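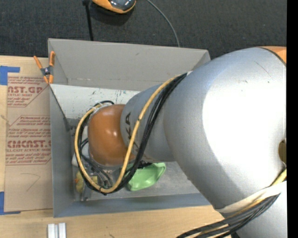

**Talk notes, music export evening, 15 November 2023**

Slide 1. Greet the room. Thank Retno Purba for the invitation. Speak slowly!

Slide 2. The question of tonight: how does a small band get on the list for a showcase festival? I was in the jury of Villanueva for two editions, so I speak only of what I know from there.

Slide 3. The numbers. Last edition we received 300 applications for 15 places. Each jury member listened to 195 of them. Let the audience think about this for a moment.

Slide 4. What we hear first. Most of us gave a song one minute. Please put your strongest song at the top, also if it is older than your new single.

- play the Sernard track, only the beginning
- then Camach, same length
- ask: which one do you remember?

Slide 5. The biography. Keep it short. Noelia Marín sent us four lines and a live video made in a rehearsal room, and she was invited. Her set in March was very well received.

Slide 6. Money. Villanueva pays the hotel but not the travel. Ask your local music office before you apply, the answer can take many weeks.

If time is left: the story of Verer and the missing drum kit. If not, go directly to questions.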